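Drustari Handling Code

The Drustari Handling Code is a set of good-practice rules for robot arms that pick up and set down light household goods on a shared table. It was drafted by Pendo Mwaipopo at Mwakalinga, a training workshop, and later taken up by the equipment supplier Altico. The current edition is dated Oct 1, 2025.

Scope

The code covers fixed arms with two-finger grippers. It does not replace national safety law or the maker's manual, and it says nothing about mobile robots. An earlier draft, known as the Vinden text, also dealt with suction tools — that part was dropped in August.

Main rules

Arms must be mounted on a base that stands apart from the table, so that a knock to the table does not move the arm. Warning labels are to stay in plain view of anyone walking up.

Before a pick, the gripper is opened fully and held clear of the goods. Soft items such as flowers are gripped by the stems and never by the heads. An arm carrying a load may not pass over open containers. Where two arms share a table, the one not in use is parked on its own side.

Items that are not part of the task may stay on the table if they are listed on the work sheet. The code sets a limit of 30 items per table and asks for a pause after every 2000 picks to check the finger pads. Work sheets are kept for 678 days.

Reception

Users have mostly found the rules easy to follow. The main complaint is the parking rule, which some workshops consider too strict for small tables. A revised wording has been proposed but not adopted.
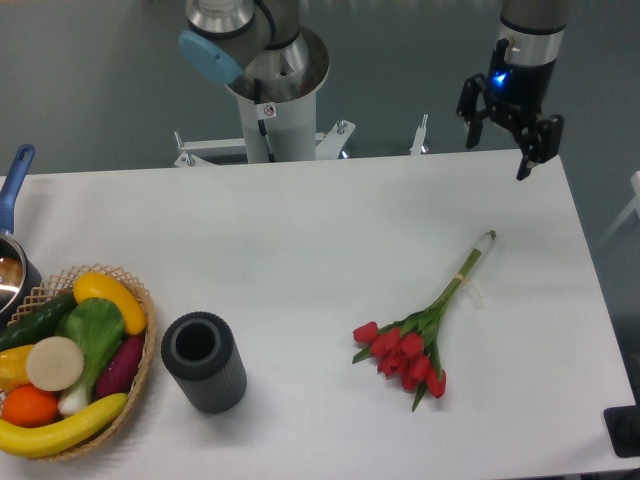
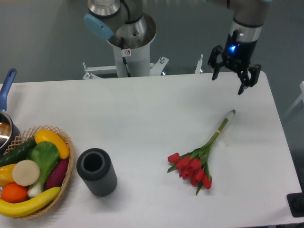
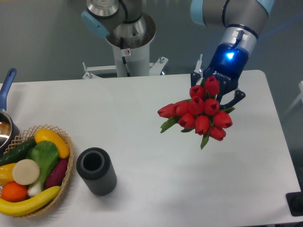
Two-arm table with tulips, a ribbed cup and a basket of produce. Gripper open in the first and second pictures, closed on the stems in the third.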